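Home Handling Data: Progress Report to the Radebe Fund
November 26, 2021
Prepared by Aishwarya Chowdary, project lead
Reporting period: July to date

1. Where we are

The grant pays for a set of demonstrations of small household tasks, recorded in people's homes with hand-held grippers, and for a first policy trained on them. The target for this period was 800 accepted demonstrations. We have 195 more to go, and we expect to reach the target before the next payment falls due.

Recording started later than the plan said. The consent form went through two rewrites, and the first homes could not be booked until the second one was signed off. Thulani Hlongwane now handles all bookings and keeps the list of homes. Oisín Doherty and Nurhan Bozkurt do most of the recording. Lwazi Rampersad checks the files and decides what is accepted.

2. Tasks recorded

The kitchen and desk tasks are finished. Folding is close to finished. Most of the remaining work is in the group we call small soft items, where an object has to be picked up from a bed or a box and set down somewhere else. Jewelry belongs to this group. It was added at your program officer's request after the July call, and it has been the slowest part of the job.

Cord bracelets are the hardest items we have. The cord bends when a finger touches it, the charms hang off to one side, and a grasp that looks fine from the operator's position may have hold of the tassel only. We ask operators to open the fingers over the thickest part of the bracelet, stop briefly, and then close. The stop gives the labelers a clear point at which to mark the start of the grasp.

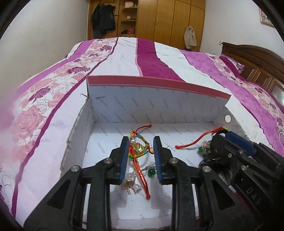

Does a failed grasp get thrown out?
It stays in the set if the operator recovers and completes the task, and it is labeled as a retry. An attempt that is abandoned goes into a separate folder and does not count toward the target.

We have 88 retries labeled so far. Lwazi thinks they will be worth more in training than the same number of clean runs, and we would like to keep collecting them at the present rate. The budget does not change.

3. Quality checks

Each file is checked for tracking loss, dropped frames and a correct start and end mark. Tracking loss was our main cause of rejection in the early homes. It was worst in rooms with plain walls and little furniture, and it got better once operators began each session with a slow sweep of the room. Patterned bedding has given no trouble with tracking. It does make segmentation harder for thin objects, and the labelers need more time per file when a red cord lies on a red or pink cloth.

Start marks were also inconsistent. Two operators were marking the start when the hand began to move and the others when the fingers opened. Nurhan wrote a one-page rule, everyone now uses it, and the older files have been re-marked.

4. Layout of items

In the first sessions the items were laid out neatly in a row with space between them. The policy trained on those files did poorly as soon as two items touched. Since then operators have been told to put things down the way a person would when emptying a box, with cords crossing and different kinds of items mixed together, and to leave other household objects where they are.

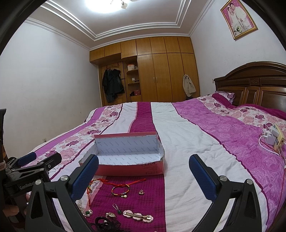
The change costs some time per session, mainly in resetting the items between runs. Oisín has tried doing the reset as a recorded task of its own, so that putting the items back also produces a usable file. It works well for clips and brooches. For strands of beads it is too slow, and we have gone back to resetting those by hand.

5. Software and storage

Files are uploaded to Skallex at the end of each day and labeled in Letis. One upload failed without an error message and 4 files had to be recorded again. We now compare file sizes before anything is cleared from the recording units.

6. Spending

Spending is within the plan on every line except travel. Homes have been farther apart than we assumed, and the travel line will run over by the end of the period. We ask for your approval to move the unspent part of the equipment line to cover it. Thulani has sent the form separately.

7. Next period

Finish small soft items. Train the second policy on the full set, with and without retries, and report both results. Start the drawer and closet tasks under the Vurow agreement once the two remaining homes have returned their consent forms.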